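Notes from the Mending Table

February has been good to us, if hard on everybody's knitwear. The Estodmont mending evening had its fullest night yet, and by seven we were borrowing chairs from the choir next door and threading needles more or less in each other's laps. Thank you to everyone who squeezed up! We have now sent 163 repaired things home since the fall, and I'm told the sock pile alone would have filled my station wagon.

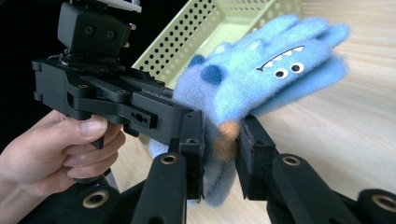 Children's things are what I most enjoy having land in front of me, and I think that's because a child will tell you exactly what matters about a garment, which a grown man with a holey cardigan never will. With a monster glove like the light-blue one, it's the face every time. You have to keep those round white eyes side by side and not lose a single one of the little pointed teeth, or the whole grin goes wrong. My advice is to work from the inside with a thin thread, go slowly, and leave the fluff alone until you've finished.

Mahtab Zarei has kindly agreed to give us a short lesson on darning at the next gathering. She learned from her aunt and has a lovely way of weaving the patch so it stretches along with the sock, where mine always sit there like a postage stamp. Bring a sock you don't mind practicing on, and a darning egg if you own one (a light bulb will do, my mother used one for years). 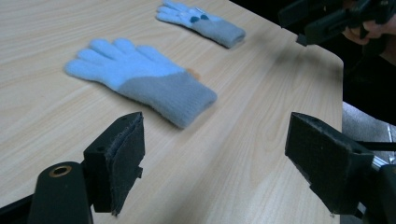

Washing is the other thing people ask me about, usually after the damage is done. Cool water, a little mild soap, no wringing, and then roll the thing in a towel and press. Dry your gloves flat on a table with the fingers spread a bit, the way the sky-blue one is lying, and pull a ribbed cuff gently into shape with your hands. Keep them well away from the radiator, please. As for pilling, a fluffy yarn will always do some of that, and I'd pick it off by hand and save the razor for coats.

We are still short of gray wool and small buttons, so do look in your drawers.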